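3.2 Station setup and upkeep

The recording station at the Zakilico site is an ordinary office desk with a pair of hand-held grippers. The operator sits at the desk and works with one gripper in each hand. A marker cube is fixed to the top of each gripper, and the head camera looks down on both cubes from above. The pose of each gripper is computed from whichever cube faces the camera can read, so most of the upkeep described in this section concerns the cubes and their mounts.

Each cube is held to the gripper body by 4 screws. In the first weeks we tightened them by hand and found that the cubes crept on their mounts over a long shift. The drift was too small to notice while working but showed up as a constant offset between the two grippers when the fingertips were brought together. Mesfin Gudeta replaced the plain screws with ones that take a thread lock, and we added a fingertip check at the start of every shift. The operator touches the left and right fingertips together, holds them still, and the software compares the two poses. If they disagree by more than 2 mm, the station is taken out of use and both mounts are recalibrated on the bench jig.

The printed faces wear. Skin oil and desk dust lower the contrast of the black squares, and the corners pick up scratches when a gripper is laid down on its side. Faces are wiped with a dry cloth at midday and reprinted after 2,000 recorded episodes. Abrehet Bogale keeps the log for both grippers, and a face that fails detection before its reprint date is entered there with the episode number.

The finger linkage needs less attention. We clean the slide and check that the fingers close fully, and we replace the return spring when the closing travel becomes uneven. Over the period reported here, 68 maintenance entries were made. Most concerned marker faces, with loose mounts next and springs last. Figure 3 shows an operator at the desk with both grippers held toward the keyboard.

Figure 3. Two-handed work at the desk station, with a marker cube on each gripper.

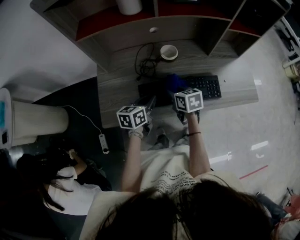

What happens if the fingertip check fails at the start of a shift?

The station is taken out of use, and both cube mounts are recalibrated on the bench jig before recording begins again.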